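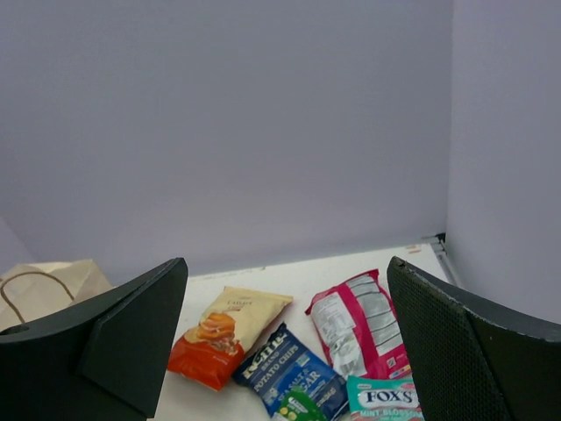

Thulani Radebe's new outdoor sculpture, Moster, goes up in the yard at Bellham this May. It is a steel lantern 68 inches tall, cut from a single scrapped boiler shell, and after dark it is lit from inside by a small gas burner.

Radebe drew the pattern by hand. It follows the reed beds below his studio, with stems at the base that thin out and bend towards the rim. He cut it with a plasma torch over 21 evenings and left the edges rough. The steel has no paint or lacquer and will be allowed to rust.

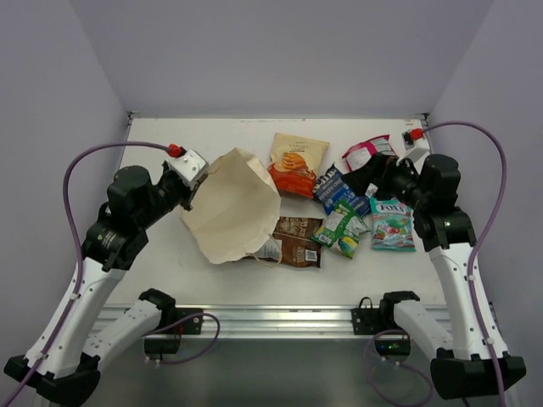 Bellham Sculpture and Metalwork Group

Moster is the second piece in a set. The first, Farkia, was a low bowl weighing 900 pounds and is now in a private garden. Radebe says the lantern was harder to make — a tall shape twists as it heats.

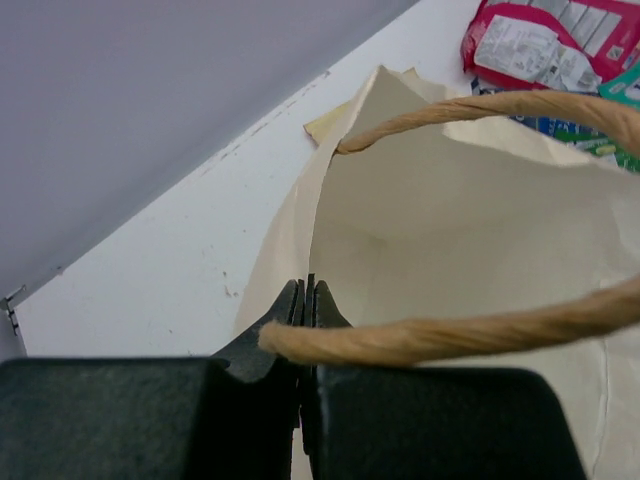
Radebe will also run an evening class on pattern cutting, starting at 7 pm in the Shabalala workshop. No torch is needed for the first session. Everyone will work in paper, and a plain off-white paper bag like this one, stood with its mouth open, makes a good trial lantern. Cut the sides with a craft knife and use a battery light, never a candle. The class costs £50, with steel included for the later sessions. Places can be booked at the yard office.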